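Fault notes on the Millell hand-held grippers, posted in pieces because the write-up is too long for one go.

Symptom first. On 8 of the last batch of recordings the logged jaw width drifted while the operator held the trigger still. The worst was out by 3 mm at the end of the run.

We use Dewan to replay the logs on the arm. It trusts the width channel completely, so a drifting value means the arm closes early or pushes past its stop. Omach caught the overload and cut power. No damage to the arm, one cracked fingertip.
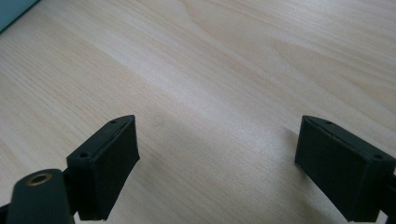
The zero check is the step we had let slide. The jaws go fully open over a clear patch of table, you read the width, you compare it with the figure on the calibration sheet. Both fingers should sit level, with nothing between them, as they do over the bare wood here. A check like that takes seconds and it only covers the open end of the travel – the closed end needs a gauge block.

Our open readings were fine every time. That cost us most of an afternoon, looking at the replay code for a fault that was in the hardware.

Swapped the units between hands. The drift followed the left unit. Swapped the cables. The drift followed the cable. 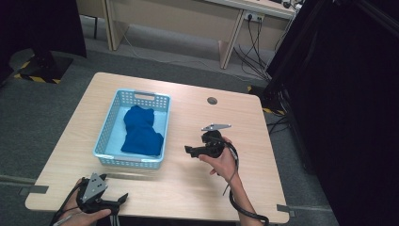
So, the cable. The strain relief at the connector had gone soft, and with the wrist turned far enough inward the supply to the width sensor sagged. The reading moved with it. Wrist straight, no fault, and that explains why every bench test passed.

The log has a supply voltage field. It had been recording the sag since November. Drullesness, our checking script, reads 5 fields per sample and that was never one of them. It is now, and any dip below the limit rejects the whole recording.

Re-ran the script over the archive: 2,851 recordings. Still sorting the rejects. Anything flagged stays off the arm until it has been looked at by hand.

Interim rules: new cable on the left unit, spare on the shelf, wrist-turn test before each session, and the force limit in Omach stays at the lower setting until the archive is clean.

Open item: the right cable is the same age. It passes, but I am replacing it anyway.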